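Bags Under Control

Every tips page says to keep plastic bags for lining small bins. Fine, but most of those pages skip the part where the bag slides down inside on the first day. 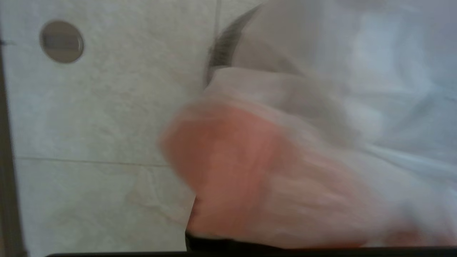
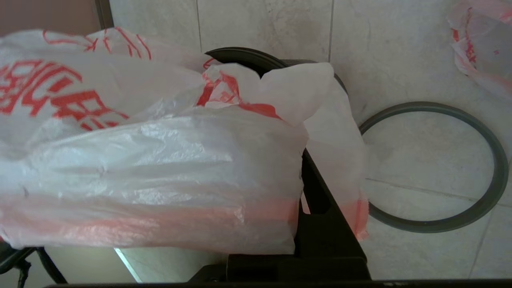

Mirjana Stan
Household editor, Nurnley

I have tried the fancy ways of storing bags. Folding them into triangles takes longer than it saves, and the Fallov dispenser jams once you put in more than 14. A plain drawer works as well as anything.

For lining, pick a bag wider than the bin's rim. Push the bottom down first and let the air out, then fold the top over the edge and pull it snug. If there is slack, knot it on the outside. Rubber bands are often suggested – mine snapped in November and I didn't replace them.

Printed bags are no worse than plain ones, whatever you have heard. Thin ones tear at the handles, so hold one up to the light and check for holes before it gets anywhere near coffee grounds.

Scented liners? I paid for a box of 84 and the bin smelled of trash and lavender. Baking soda in the bottom did a little. Emptying it more often did a lot more.

Contact | © 2025 Wirari Home Pages | Back to top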